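# Budget thread: two hand-held gripper kits or one arm first?

**gantry_goose** – 2024-08-01

Okay, I finally have money to spend and I'm way too excited about it! Cistach signed off on a small equipment budget for collecting manipulation data, and I'd love a sanity check before the order goes in.

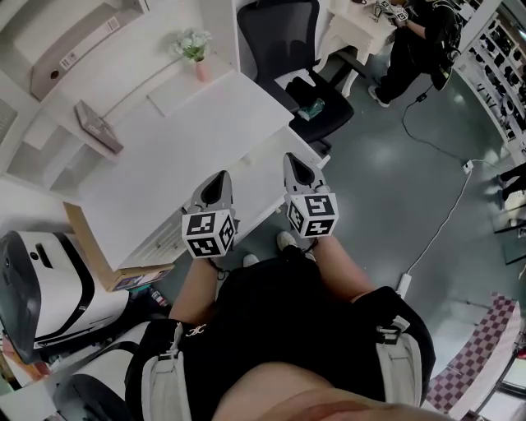
## What I'm trying to buy

The plan is hand-held grippers first, robot arm later. We want pairs, one for each hand, with the marker cubes behind the fingertips, plus a harness for whoever is wearing the gear. Most of our tasks are two-handed (opening boxes, putting things on shelves, picking up after a messy desk), so single grippers don't get us very far.

My draft list:

- Two pairs of grippers from Ratement, at $182 per gripper
- Two harnesses at $58 each
- Spare fingertips, as many sets as I can squeeze in
- Power strips, extension cords and labels

My ceiling is $1000. I know that sounds tiny for anything with the word "robot" attached to it, but that's the fun part – you can get people practicing real tasks for less than a lot of teams spend on an arm mount. Computers and cameras come out of a different pot, so leave those aside.

What am I forgetting?

---

**mossbucket**

Love this plan! We did pretty much the same thing in April and I'd do it again tomorrow.

Grippers are 728 and harnesses are 116, so you're at 844 before spares. That leaves you 156 for everything else. Tight, but it works if shipping isn't awful. Did you get a shipping quote? Ours was quoted separately and I nearly missed it.

I'd put almost all of what's left into fingertips. We went through ours way faster than the grippers themselves, mostly the pointed kind. They catch on drawer lips and then somebody twists.

---

**plain_torque**

I'm going to be the grump here. I wouldn't buy two pairs.

Buy one pair, one harness, and keep the rest. You don't know yet what you'll hate about them. When we bought two of everything up front, we found out in the second week that the grip angle was wrong for half our tasks, and then we had two wrong setups instead of one. Returns were a store credit.

Also, an arm you can't afford yet is still an arm you should be planning for. Have you checked that the fingertips match something that can be mounted on an arm later? If the opening width is different, a lot of what you collect is going to need work.

---

**gantry_goose**

@mossbucket Shipping is NOT in there, thank you, adding a line right now.

@plain_torque Fair about the fingertips. Ratement lists a matching mount and I've asked for the drawing, no reply yet. I don't agree on one pair though. Two people collecting at once is most of the reason I got the money! With one pair, everybody else stands around waiting for a turn.

---

**lintroller**

Two pairs, yes, but please budget for cables and charging like they're real equipment. I used to treat that as the leftover money at the bottom of the sheet and it bit me every time.

Things I'd price out before you order:

1. A power strip for each work area, so a long white cord isn't crossing the middle of the floor
2. Floor cord covers, even the cheap rubber ones
3. A shelf or a bin where every gripper lives when it's not in a hand
4. Extra printed marker faces, if the vendor sells them

The last one matters more than it sounds. A scuffed face can ruin tracking for a whole session, and you find out afterwards when you go through the recordings.

---

**mossbucket**

Seconding marker faces!! Skitton sold us a pack and they've been fine, though I only needed two of them so far.

And try the harness on before you buy the second one if there's any way to do it. The straps on ours have plastic buckles that are quick to get in and out of, but the fit is really different from person to person. Taller folks were happy right away. I had to re-adjust mine every time I bent over a low table.

---

**plain_torque**

That's my point about buying one first, by the way.

---

**mossbucket**

Ha, okay, for the harness I'll give you that one. Not for the grippers.

---

**dr_sprocket_hat**

Different angle: has anybody here rented? Chamoun does month-to-month on gripper pairs around where I am. We kept ours for one month, then bought. The rental fee didn't come off the price, so it cost us more in the end, but I slept better.

Also, ask every vendor about bundles. I was offered up to 5 percent off for ordering two pairs together. It won't change your life, but on your list that might cover the cord covers.

---

**gantry_goose**

Renting hadn't crossed my mind at all. I checked, and Chamoun doesn't deliver out here, sadly.

Revised list after all this:

- Two pairs of grippers, once I have the mount drawing in hand
- One harness now, the second one after people have tried it
- Two cheap power strips and one run of cord cover
- Marker faces
- Fingertips with whatever is left after shipping

Holding back the second harness gives me 58 to play with until everybody has had a turn in the first one. I'm emailing Ratement about the bundle price today.

---

**plain_torque**

Better. I'd still start with one pair, but get that drawing first and I'll stop complaining.

---

**lintroller**

Post the shipping number when you get it, would you? I'm pricing the same kit for the fall and their site won't show me anything without an account.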